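Tradham Shared Workshop: Simulated Arm Build, FAQ

Do I need the real arm to take part?
No. Most of the build happens in simulation on the two desktops by the window. You can also run it at home on your own computer.

What is the first task?
Pick up the cup and set it down on the table. Start with the gripper speed at 30 percent. Save your settings before you change anything else in the room.
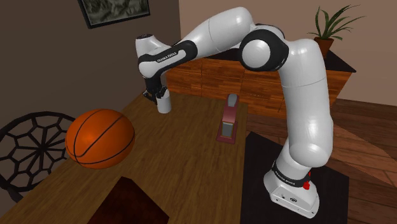 Once the cup task runs 50 times without a drop, move it to a new start point and run it again. Log the drops too.

Can I add my own objects?
Yes. Put the model files in the Yakubu folder and keep each object under 100 grams. Check the scale first, as files often come in at the wrong size.

My arm shakes when it stops. What should I change?
Lower the stiffness a little, then rerun. If it still shakes, go back to your saved settings.

Does it cost anything?
Workshop members pay nothing extra. Desktop time is booked on the sheet by the door.

Last updated Thu 15 July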